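Days Out > Fulholm > Ritora open day

The Ritora open day in Fulholm starts at 10 in the morning, and by 10:05 the good cookies are gone. I came for the puzzle table, having once owned a Rubik's cube for 6 years without troubling it much. The walk from the Brerkard parking lot is longer than the flyer suggests, and uphill.
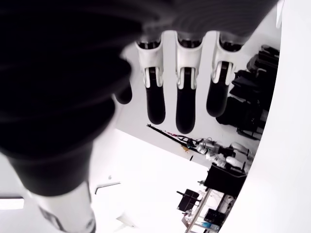 White ceiling, one bright light, fingers down.

The room is a plain sort of place with a concrete floor, the kind that gets into your knees after an hour. The puzzle table is white, and on it sit a big round dark tray and one small cube, thoroughly scrambled. I approve of the tray. At home, loose objects live in a cereal bowl. 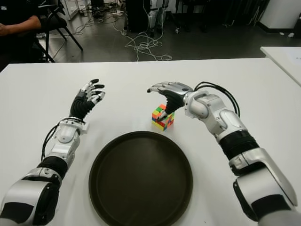
I stayed longer than I meant to. A scrambled cube has a way of making you feel you could fix it if only people would stop watching, and I have felt this about the same cube design since fifth grade. My record stands at one side, yellow, achieved at a dentist's office.
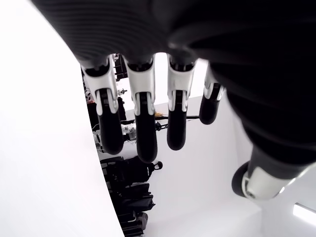

Four in a row, and a thumb at lower right.

Lunch was across the street at Ulloa, where the soup costs 3 dollars and tastes like it was priced fairly. Go early, wear thick soles, and eat before you arrive if you care about cookies. They do it again in August.

153 shares - 3 comments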